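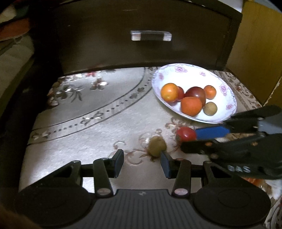 2. Looking after wood finishes at home

Tutor: Divya Suvarna, Plovcombe evening course

Find out what the finish is before you clean or repair it. Test on a hidden spot, such as the inside of a leg.

Shellac softens with methylated spirit. Cellulose lacquer softens with thinners but resists meths. Oil and wax feel dry and mark easily with water.

Faint pale scratches on dark wood are often in the finish only. Try a coloured wax first - it can be taken off again.

Deeper marks need filling, then up to 12 hours before sanding. Use 300 grit or finer and go with the grain.

Take handles off before you start, and keep the screws in a labelled bag.

For next time: read the Tamayo handout on veneers and bring a small offcut.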